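In Praise of the Bag Full of Bags

By Gonçalo Azevedo
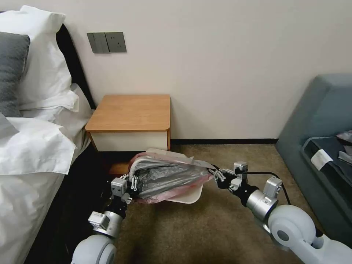 A gray bag and a pink one, at home in a white tray.

My mother kept hers behind the kitchen door, my aunt in Villalba kept hers under the sink, and I keep mine in the bedroom, where my wife has asked me more than once to please reconsider. I mean the plastic bags, of course, the ones we all swore we would stop bringing home and that keep turning up anyway, in coat pockets and under the car seat and (once) inside a pillowcase.

I read a column on Tuesday that called this kind of saving a form of clutter, and it has been bothering me ever since. The writer had thrown out 80 bags in one afternoon and felt lighter for it. Well, good for her! But I'd like to know what she used the next morning when the trash needed lining, or when a neighbor came by for tomatoes and had only two hands to carry them in.

I'm 66 and I have been through several rounds of tidying advice by now. Most of it assumes the store is close and money isn't tight. When I was growing up neither was true, and a good bag got folded, used again, rinsed out and hung over the faucet to dry. I still can't drop a sound one in the garbage without feeling my mother watching me.

I do think we should take fewer of them. I carry a canvas bag to the market now, when I remember it, and I'm glad our shops charge for plastic. But the ones already in the house are made and paid for, and I would much sooner see each of them work for a few more years. My wife would like them to do it in the garage, and we're still talking about that.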